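Can machines do household chores yet? A short thread on one of them – putting small things away in a tray.

1/ Task definition: pick up an object from a table, place it in a shallow tray, release, back off without dragging the tray. A person does it without looking.

2/ Jolán Somogyi and I logged 443 attempts in February. Rigid objects were mostly fine. Soft ones accounted for 57 of the failures.
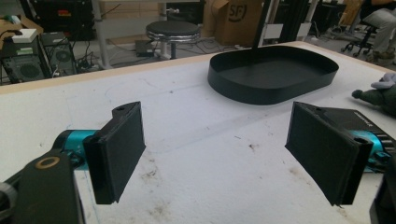 Fingers open, tray empty, plush object at the right edge of the table.

3/ The most common failure was at release. The fingers let go, fabric stays on one pad, and the object comes back out with the hand. A policy that scores only the grasp will call that a success.

4/ Second most common: a finger tip lands on the tray rim. Black pads against a black tray don't help the vision side.

5/ We reran 19 of the soft-object failures with a slower release. Better, but cycle time doubled. At Stuvton, where they sort returned goods, that pace would not pay for itself.

6/ So: tidying a known table, yes, with supervision. Tidying a living room, no. Next batch is 2,000 attempts, mixed objects, two tray heights.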